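3.2 Recording household sorting with the Koster kit

When we started shopping for a way to collect demonstrations of trash sorting, we looked at two products and ended up testing one of them properly. The Koster kit from Surnilholm is a head-mounted recorder plus labeling software, sold to labs like ours that want first-person video of hands at work and don't want to build their own rig. We liked it right away (setup took less time than lunch!), but we wanted to know if the footage would be any good for training an arm to handle the sort of stuff people throw out every day.

So we picked a job that nobody in our lab enjoys teaching a machine, which is packaging. Bags sag, paper folds wherever it feels like folding, and a carton that has been flattened behaves nothing like the same carton standing up.

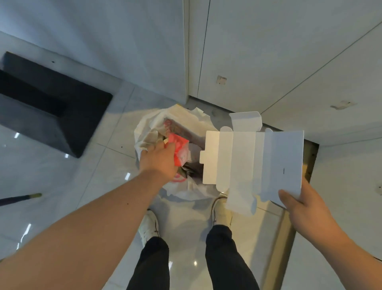

The default settings in the software assume one object per hand, and they also assume that an object keeps its shape from the start of a clip to the end. You can guess how well that went for us. We turned both assumptions off, relabeled 200 clips by hand, and got much steadier hand tracks after that. I'd tell any new buyer to do the same on day one.

Paper was our favorite test. A printed sheet held in two hands bends in the middle and covers up whatever is under it, and the kit's depth estimate tends to jump when that happens. Our partners at Bolville saw the same jump with dish towels, so I don't think it's about print or color. 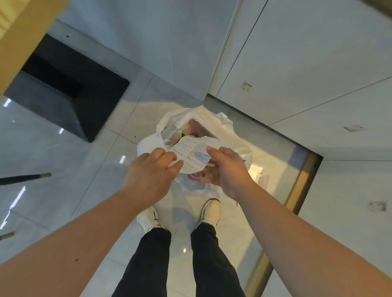 Figure 4. Two-handed hold on a creased sheet of printed paper over a white plastic bag.

We also looked hard at moments when the hands are open and holding nothing. These matter a lot, as a planner has to learn where a grasp begins and ends, and the software is honestly a bit lazy here – it likes to keep a grasp label going well after the fingers have spread. We ended up trimming 57 labels ourselves. Not fun, but not a dealbreaker either.
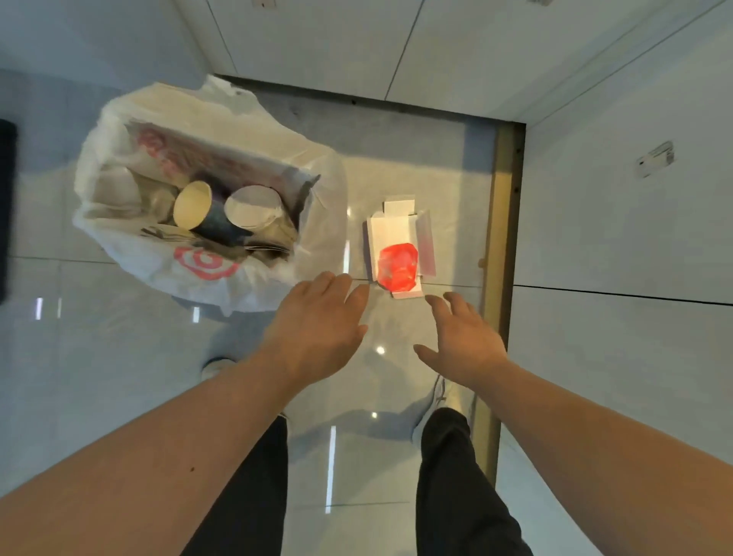 3.3 Containers and see-through items

Open boxes were easy for the kit. It found the rim and the lid flaps in nearly every clip, and full bags came out fine too as long as the opening faced the wearer. Clear plastic was another story. The segmentation tool lost see-through pieces in 13 clips, mostly against shiny tile, where there isn't much of an outline to follow. The Skaltunport add-on is supposed to help with up to 2 clear objects at a time, and we'd love to try it, but it wasn't shipping yet when we ran this study.
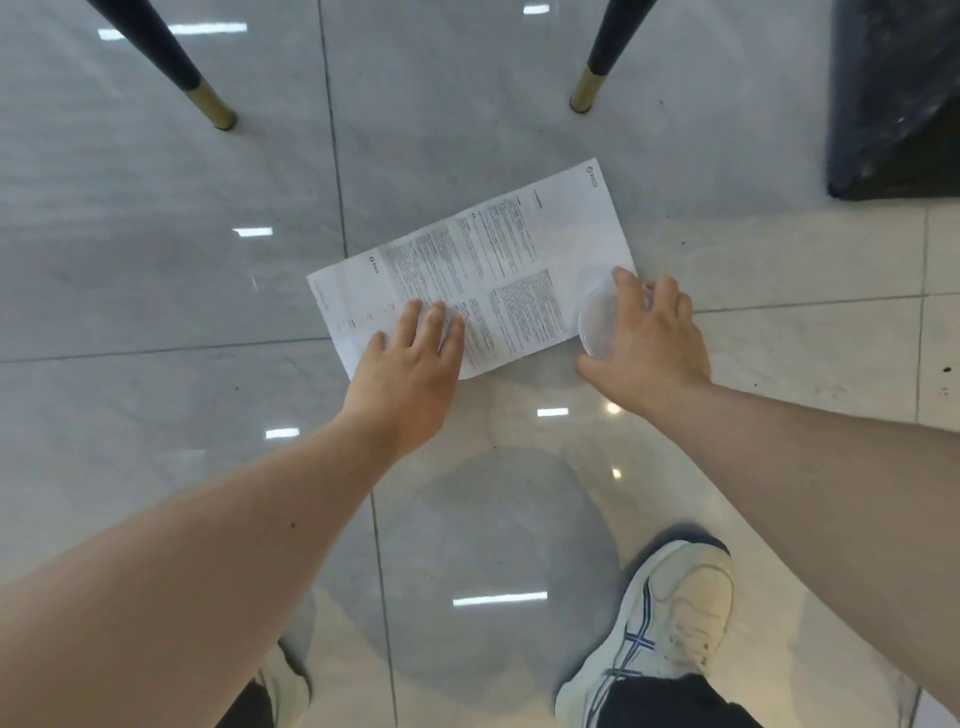 Can the kit be used without the labeling software?
The recorder saves ordinary video, so any annotation tool will open it, but you lose the hand tracks and would have to compute them yourself.

We kept the software for all of the results in Section 4, with the grasp labels trimmed as described above.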